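Front rail on 57 in. bench bows with temperature, joint opens at middle

Forum: Shop Furniture and Benches > Framing

bhatt_s
11 January 2019
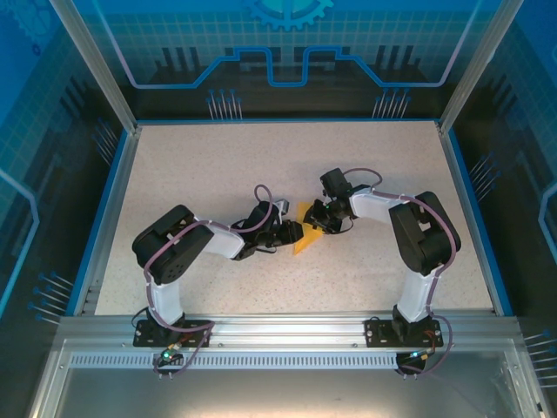
The rail is Grakus aluminum extrusion, 57 in. long, bolted to a welded steel subframe along the front of the top. When I put it together in June the straightedge showed no gap anywhere along the length. Now there is a visible gap in the middle between the rail and the front edge of the top, and I can get a 0.010 feeler in there without forcing it. A 0.012 will not go.

The shop is heated during working hours and drops off overnight. The gap is larger first thing and smaller by late afternoon. All bolts were set with a torque wrench to the number on the Grakus data sheet and I have rechecked them.

Questions:
1. Is this thermal, or is the subframe moving?
2. If thermal, is slotting the holes enough, or do I need to change the rail to steel?

Shalini Bhatt

vashisht_a
Thermal. Aluminum grows 13 millionths of an inch per inch per degree F, plain steel half that. Over 57 in. and a 20 degree swing the rail wants to change length by 0.015 and the steel by 0.0075. The difference has to go somewhere. You have bolted it solid at both ends and every hole between, so the pair acts like a thermostat strip and curves.

Slot the holes. Leave one fixed bolt in the middle and let the ends float.

nestll
I would not slot anything yet. The expansion figures are fine, but a strip only curves noticeably when the two halves are of similar stiffness, and we have not been told what the subframe is made of. If it is 2 in. square tube with any wall to it, the rail loses that fight and most of the mismatch turns into stress in the rail and slip at the bolts.

What is the subframe tube, and how many feet does the bench stand on?

bhatt_s
Subframe is 2 in. square, eighth inch wall. Six feet, Merrick leveling type, two of them under the middle.

nestll
Then I would look at the middle feet first. With six feet on a concrete floor you have more supports than you need, and the load goes wherever the adjustment puts it. If the center front foot is high or low the front tube bends, and the rail bends with it or separates from it depending on where the bolts are. Put a strip of paper under each foot and see which ones pull out.

vashisht_a
A foot out of adjustment doesn't vary between morning and afternoon. Her gap does.

nestll
A slab can move daily if there is a heated space on one side and an outside wall on the other. I have measured it. It is small, but so is 0.010.

Also, feet bend the tube up and down. She is describing a gap between the back of the rail and the front edge of the top, so front to back. Shalini, can you confirm which direction? If it is purely front to back I will give up on the feet.

bhatt_s
Front to back. The rail top face is still flush with the top by fingertip. I have not put an indicator on it.

Paper test done anyway. Center front foot pulled out with no resistance. The other five hold.

nestll
So you have one foot doing nothing. Worth fixing, but I agree it does not explain a front to back gap.

chauhan_bimla
Has anyone asked what the top is doing? Everyone is measuring the rail against the top and taking the top as the reference. If the top is a sheet product, it takes up and gives off moisture, and heated winter air is dry. A top that was fitted in June will be narrower in January. The front edge pulls back from the rail and looks exactly like a bowed rail if the ends are pinned and the middle isn't.

Where is the top fastened to the subframe?

bhatt_s
Screwed up from below at the four corners and nowhere else. Adhesive was in the plan and I left it out so I could get the top off again.

chauhan_bimla
Then I'd stop talking about the rail until you have stretched a line. Thin wire, end to end, held off the rail face by two identical blocks, third identical block as a gauge in the middle. If the block just slides, the rail is straight and the top has moved.

vashisht_a
The daily change still argues against moisture. Most sheet goods don't respond that fast.

chauhan_bimla
Not through the thickness, no. An unsealed edge does respond, and the front edge is the one behind the rail where people tend to skip the sealer. I am not saying thermal is zero. I am saying two causes can be added together and the wire separates them in ten minutes.

grakus_owner48
Bought my rail in the 48 in. length for this reason. Stiffness against bending goes with the cube of the span, so 57 is 1.67 times worse than 48 for the same point load. Not a fix for you now, but cutting it and splicing over a post is an option.

vashisht_a
Cube law is for load. For a temperature bow it's the square, so 1.41. And a splice gives you a step to line up.

bhatt_s
Wire results. Two readings, one before the heat came on and one late in the day, same blocks.

Morning: rail bowed away from the bench at the middle, 0.003 by feeler.
Late: 0.002.

Gap to the top in the morning was 0.010 again, and 0.008 late.

I pulled one end cap (Mamilel, the push-in kind) and looked behind the rail. The front edge of the top has no sealer on it. The other edges do.

chauhan_bimla
So 0.007 of the morning gap belongs to the top and 0.003 to the rail. Take the rail off, let the edge sit at shop humidity for a few weeks, seal it, refit. Add two screws from below near the front, in slotted holes.

vashisht_a
Agreed on sealing. I would still open up the end holes in the steel while the rail is off. It costs one drill bit.

nestll
And bring the center foot down until the paper drags. One flat of the nut at a time.

joshi_sh
Side question on hardware. Are the drop-in nuts from Drurnano close enough to the Grakus ones to mix on one rail? Our stockroom has a lot of 4,000 of them and I would like to use them up.

nestll
Check the thickness under the lip with calipers before you commit. The ones I measured were thinner than the originals and the bolt bottomed in the slot before it clamped. A washer under the head cured it.

joshi_sh
Thanks. Will measure a handful and post in the hardware section.

bhatt_s
Rail comes off next week. I will seal the edge, open the two end holes at each side and repeat the wire readings when the weather warms up.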